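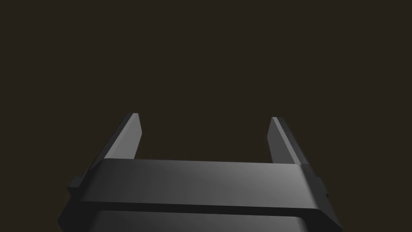 Droler – a two-armed robot, built at home

Gallery updated October 6, 2019

Droler is a two-armed upper body that Constanza Fuentealba and I are building between my garage and the bench we rent at Ustside, the shared workshop near the rail yard. The aim is modest. It should be able to stand in front of a piece of living room furniture, pick up a small thing and put it somewhere else.

We do the arm work in simulation first. The printed shoulder brackets take a long time to make and we broke a pair of them in September by sending the arm somewhere it couldn't go. Since then nothing gets sent to the real joints until it has run clean in the model. The views on this page all come from the simulator, out of the robot's own cameras.

Grippers

Both hands use the same parallel finger design. The fingers are plain plates for now, and the rubber pads go on last. An earlier version had a curved fingertip that looked good and was hard to print without supports, so we dropped it. The file for the old tip is still in the folder if anyone at Ustside wants it.

Closing force is set in software. We started at 467 on the controller's scale, which stalled the motor, and settled on 246. The servos for the hands came from Selska and the bearings from Donati. The bearings fit first go. The servos needed their mounting holes opened out with a hand drill.

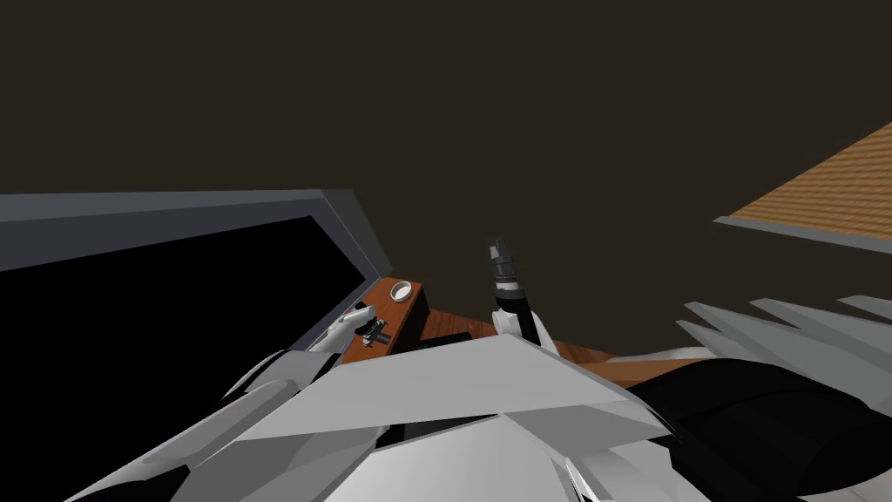

Reach was the first thing we wanted to sort out, and the living room model is where we do it. I drew most of it over a couple of weekends and Constanza fixed the scale, as I had made the furniture too tall for the base. The arms are solved separately, so one can be low while the other is held high. In this view the left gripper is down beside the small grey lever and the right one is standing upright over the tabletop. The small white cup makes a handy target, being easy to pick out against the wood. If the arms end up crossed, the planner gives up and starts over, and that is slow on my old laptop.

Body shell

The shell is drawn as flat panels on purpose. We have access to a sheet cutter and a bending brake at Ustside, and flat panels with straight folds are what those machines are good at. The joins will be riveted. Constanza has drawn a second version with the shoulder seams moved back, to leave more room for wiring, and that is probably the one we will cut.

The head is only a bracket with the camera mount on it. It sits high and looks down over the chest, so a fair amount of the view is taken up by the robot's own body. We can live with that.

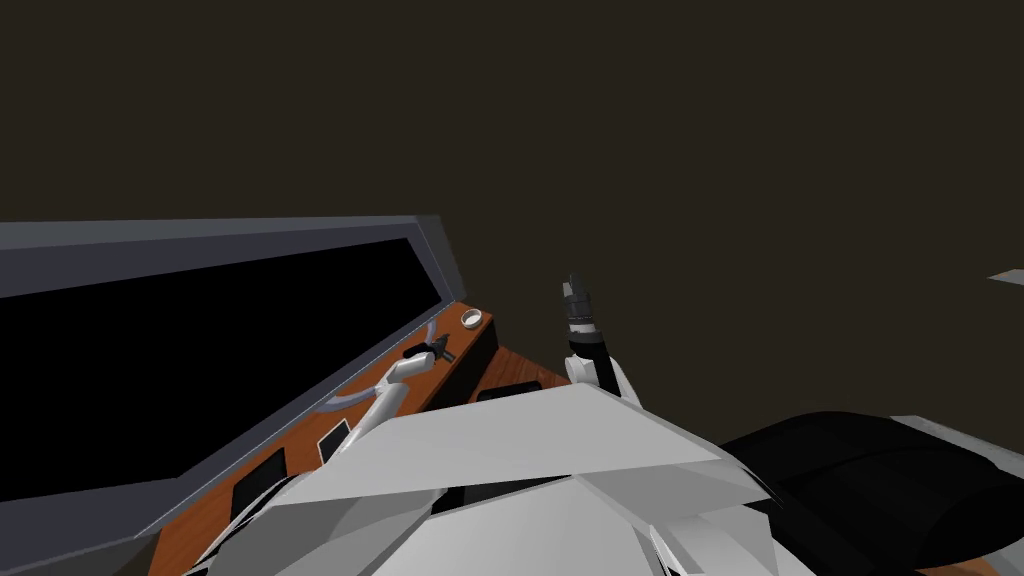 Wiring is the part still being argued over. I want the cable run inside the forearm, where it can't catch on anything. Constanza wants it outside in a sleeve, where it can be reached with a screwdriver. At the moment it is outside on the left arm and inside on the right, and whichever one fails first loses. The outside run needs a clip near the elbow that we haven't drawn yet.

The control loop was set at 300 updates a second in the simulator and the real boards have kept up with that on the bench. We have put more than 18 hours on the bench rig with one arm attached. Both arms together will have to wait for the bigger power supply.

Starting pose

Each run begins from the same position, with the arms forward and the hands open. It keeps the elbows clear of the chest and gives the camera a look at both hands before anything moves. I set the angles by hand at first and later saved them to a file, after typing one of them in wrong twice.
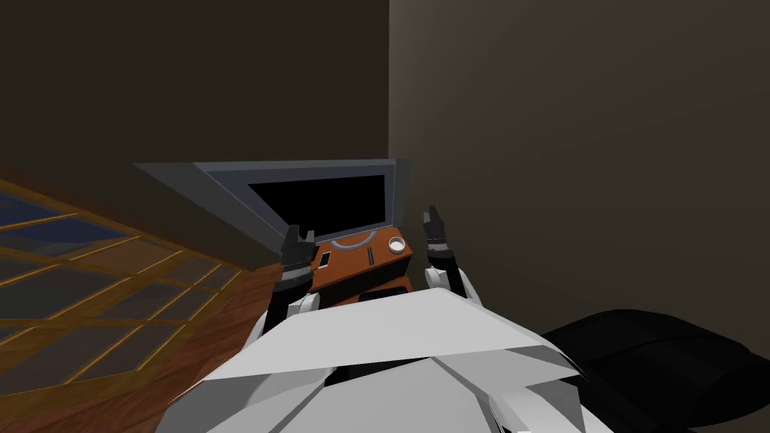 Grippers open and raised, with the television stand straight ahead.

Still to do

Cut the shell panels once the seam is settled. Print the spare shoulder brackets, and a set for the shelf. Add the elbow clip. Find a heavier base, as the one we have rocks a little on the garage floor.

Questions about the bracket files can be left in the Ustside mailbox. They are free to copy.

Nadhirah Setiawan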